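Kit lists, boots and a very late policy change

Print this page
E-mail this to a friend

So the new dress and appearance rules finally reached us at the Reserve unit in Liltport, and I've spent most of this week answering messages about them. I did 7 years in uniform before I moved over to the welfare side, so people seem to think I must have had a hand in it. I didn't! I read it on my phone in the queue at the chemist, same as everyone else.

The short version is that soldiers can now wear their hair in a good many more styles, beards are allowed if they're kept tidy, and (this is the bit I care about) anyone coming back from maternity leave gets a proper uniform allowance instead of having to beg the stores for a bigger pair of trousers. Marlene Simard has been writing letters about that last one for ages. She rang me when it came through and we both shrieked a bit.

I know the beards are what everybody wants to argue about. My old sergeant, Clifford Morin, sent me a message that was more than 600 words long, most of them about respirators. He does have a point, you need a decent seal on the mask, and the policy says a commander can order you to shave before an exercise. Fine by me. That was the arrangement on the ships for donkey's years and they managed.

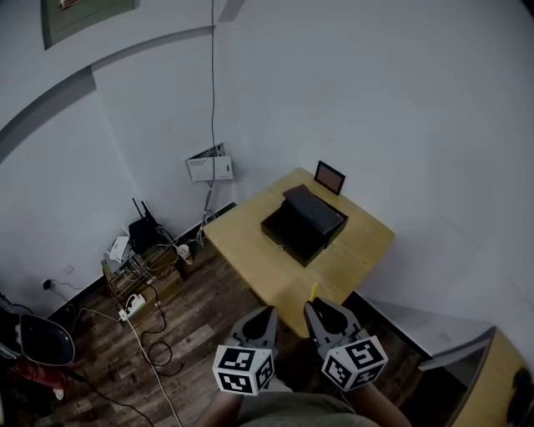
What happens to the old kit

Two people have asked me whether they have to hand back the old pattern trousers. No, you keep them until they wear out, but you can't mix them with the new jacket on parade. If yours came from the Thibodeau stores and the label has gone, take them in anyway and ask for Audrey-Anne Arsenault, who will sort you out without making you fill in the form twice.

The allowance itself is £60 to start with, and you claim the rest with receipts. I think that's stingy. A pair of boots that doesn't ruin your feet costs a lot more, and the issued ones still come up narrow. I said so at the families' meeting in Escombe and got a round of applause, mostly from the back row where the infantry lot sit.

Next thing is the housing review, which is due in June. I've seen a draft and I have Opinions, particularly on the damp in the Kivmont quarters, so I'll write that up once I'm allowed to. If you live there and you've got a repairs log, please hang on to it, and put dates on everything.

Print this page
E-mail this to a friend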